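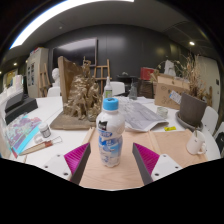
What is shrinking packaging?

A product keeps its price and its look while the amount inside goes down. The shelf tag says the same thing it said last year, the label is the same color, and you run out sooner.

Isn't this just a conspiracy theory for people with too much time?

Some of it is. Every year readers write to the Jerklow Shopper to say a candy bar was twice the size when they were kids, and usually it wasn't. Memory is a bad scale. But net contents are printed on the label, and when an old package says 800 ml and the new one says 700 ml, there isn't much left to argue about.

The new bottle says "improved shape." Should I believe it?

Improved for whom? A new shape can be easier to hold. It can also hide a smaller volume, and the two often arrive together. Ignore the wording and find the number. If the brand wanted you to compare, it would have put the old number next to the new one. I have yet to see that done.

Are store brands any better?

Sometimes, for a while. Store brands tend to follow the big names down after a few months. Wiltik kept its dish soap at the old size longer than I expected and then cut it in December, when people were busy with other things. Maybe that was chance.

Is the bigger size always the better deal?

People assume so, and stores know it. Check the unit price, the small figure on the shelf tag that gives cost per ounce or per quart. At the Dunbar store I go to, the "family" size of one fabric softener costs more per ounce than the regular one. The tag says so in type you need good light for.

What if the unit prices use different units?

Then somebody has made your life harder, on purpose or through laziness. One tag will say per ounce and the one beside it per 100 count. Bring a calculator or use your phone. You can also ask the manager to fix it, and some do.

Is it legal to sell less for the same price?

Generally, as long as the stated amount is correct. A package with a lot of empty space can be a different matter, and the rules on that depend on where you live. I'm not a lawyer, and I'd be careful with websites that promise you a payout for filling in a form.

Do complaints to the company do anything?

Not much that I've seen. Felicidad Pangilinan, who edits our letters page, wrote to Cakis about its cereal and got a coupon and a paragraph about "rising input costs." The coupon was good for the smaller box.

Aren't rising costs a real reason?

They can be. Plastic, fuel and wages all go up. What I doubt is the direction of travel - when those costs fall, I don't see the old sizes come back.

How do I keep track without turning it into a hobby?

Pick the handful of things you buy every month. Write down the size and the price, or keep an old label in a drawer. Look again in six months. Skip the apps that want your loyalty card login. They are mostly after your shopping history, and you can do this on the back of an envelope.

Can I send you a label?

Yes. Send both the old one and the new one to Jerklow Shopper, P.O. Box 2234. We can't print claims based on the new one alone, and we don't return labels.

Last updated Friday, October 12, 2018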